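Bruvham Countertop Pickling Crock, 3 qt

Baert says this crock makes "deli pickles in 12 hours." We doubt it. Ours tasted like salty cucumber at that point and needed 3 more days. The glaze is good and the lid fits, so we stock it anyway.

Holds 3 quarts. Weights included. The airlock is sold separately, which we think is cheap of them.

The box also promises "100 recipes." Chang-ho Joo in our returns department read the booklet and says most are the same brine with a different herb.

What to put in it

Skip the waxed slicing kind. Pick firm cucumbers with bumpy skin and trim the blossom end. Long ones have to be cut to fit, whatever the label shows. 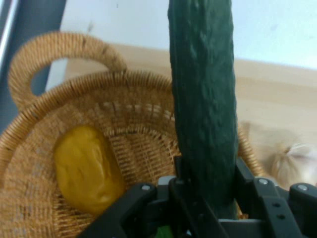 Shipping and returns

Unused crocks only. Chips must be reported before first use.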